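Stainless kettle with cream handle – worth keeping or is it the board that's cooked?

Posted by Linnea Eklund

We've got a round stainless steel kettle at the hall in Cirnley that does the tea for our April mending mornings. It tripped the safety switch twice last time, once as it was coming to the boil and once with nothing in it but a splash. The bloke who did our last test and tag reckons kettles are throwaway items and we should bin it. I'm not convinced. It cost $95 and it's 18 months old, and I've had a $20 one at home for longer than that.

Before anyone asks, yes, I've descaled it. I used the Drurnetti powder my sister swears by, and all I got for my trouble was a smell. The water at Satden, where we used to meet, was much worse and it never tripped there.

What I want to know is whether I can sort out which one is at fault, the kettle or the hall's power, without paying a sparky a call-out fee. Kettle and the table it's used at:

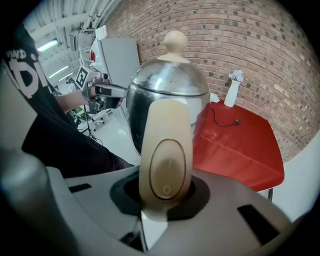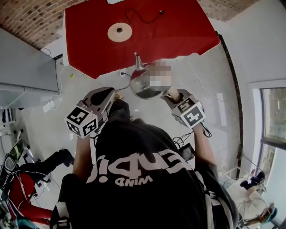
The hall's manager says the wiring was "all gone over" a few years back, but I've asked for the paperwork and haven't seen any. The urn on the other wall has never tripped anything. I'd rather not buy a new kettle on someone's hunch and have that one trip as well.

Torbjørn Sæther

Bin it. Kettles are cheap. Descaling powder is a rort too, white vinegar does the same job.

Henrike Lenz

I wouldn't bin it yet, but I'd stop using it until you know. A safety switch going off means current is going somewhere it shouldn't, and you don't keep resetting it to see what happens.

When you say it tripped, was it the safety switch or the ordinary breaker? They often sit side by side and people mix them up. If it's the breaker, you could just have too much on one circuit. A kettle can pull close to the lot on its own, and an iron at a mending morning would finish it off. If it really was the safety switch, my money is on the kettle's element or moisture in the base.

I'm wary of the usual advice to take it home and try it there. If the element has gone, all you've done is move a dodgy kettle into your own kitchen. Ask your test and tag bloke for an insulation resistance reading. He has the meter, and "throwaway item" isn't a test result. If he can't give you a number, find someone who can.

Any wiring at the hall is a job for a licensed electrician, call-out fee or not. The manager should be paying that anyway, and I'd want the certificate in my hand.

Ivar Vik

Had the same carry-on with ours. New kettle, fine for a month, then it started again. Ended up being a power point that had got damp behind the plate. So I'm with Henrike about the certificate. "All gone over" could mean somebody painted them.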